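Stargazing board > Gear and observing > Is a 14 inch Dob enough to split the Encke gap?

gpsarras
02/06/2018
Vunance is telling people their new 14 inch Dobsonian "easily" shows the Encke gap in Saturn's rings at 312x. I've owned a scope that size for years and I've had maybe two nights where I would swear to it. Cassini Division, sure, any night. Encke is a hair near the outer edge of the A ring. Has anybody here seen it, or are we all repeating the ad?

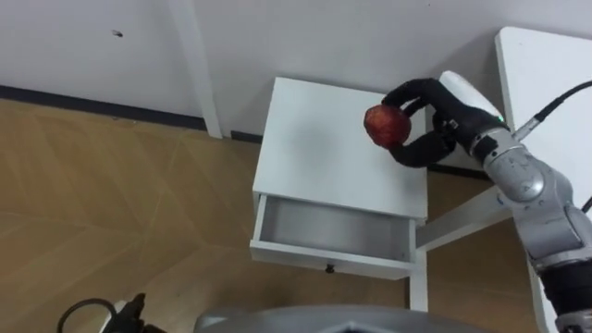
tullari_fan
Seen it twice, both times above 280x, and both times the air was dead still. I think people forget how small the thing is. Say Saturn's globe is that red apple held up over the nightstand. On that scale the gap would be thinner than the lighter streaks in the skin, and you're trying to see it from way down the street. It can be done — just don't expect it on a weeknight from a parking lot.

orness_bob
What many people call Encke is the Encke Minimum, a broad dim band in the middle of the A ring. Much easier, different thing. I'd bet half the "sightings" are that.

gpsarras
That's my suspicion too. The ad doesn't say which one.

tullari_fan
I know the difference, thanks. Mine was a thin line out at the tips of the rings, nowhere near the middle.

Ayana Adugna
Sketch or it didn't happen. I've run 283x on my Szűcs mirror all season and got the Minimum plenty of times. Never the gap. With Saturn low in the south I doubt anyone up here gets it this year, whatever the eyepiece.
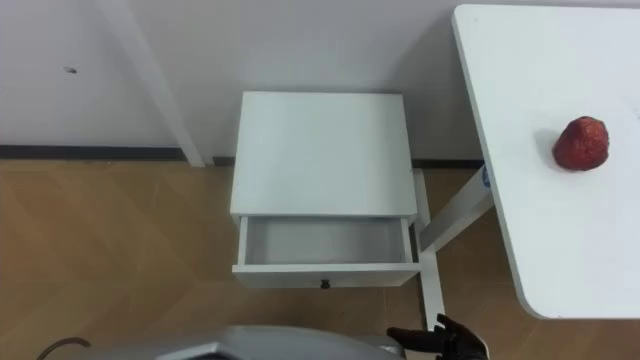
Nightstand with the drawer open, strawberry on the table to the right.

orness_bob
Low altitude kills it. At 180x I can't even hold the Cassini all the way around when it's down in the muck. By December it's gone behind the Sun anyway.

tullari_fan
I'll dig out the sketch. It's in pencil and not pretty.

gpsarras
Please do. I also wrote to Vunance asking where they observed from and what the seeing was. So far I've got an automatic reply and a coupon for a dust cap.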